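# Packing by gripper: our term project, Team Wukira

We started this project in July with a fairly simple wish, which was to get good at packing a box with hand-held grippers, and to write down enough of what we did that next year's group could pick it up without having to ask us a hundred questions (though you're very welcome to ask!). Each practice run meant taking groceries and snacks and settling them into a carton, one item at a time, with a gripper in each hand.

We had practised on foam blocks in the workshop and felt quite pleased with ourselves. Moving to a dining table at home was humbling. Foil packets were our favourite and also our worst enemy, as they crumple a little differently every time you squeeze them, and you have to learn how lightly you can hold one before it slips away.
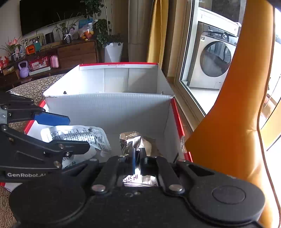
Boxes with a divider took us longer again. You need to decide early which compartment you're aiming for, come in from straight overhead, and keep the second gripper well back until the first has let go. We recorded 256 runs in all and kept 51 of them for our practice set, mostly the ones where both hands moved smoothly and we hadn't stopped to giggle.

If we had another term, we'd try softer bags and a taller carton, and we'd label our files properly from the first day. Our notes are in the Wukira folder, along with the colour-coded run sheet.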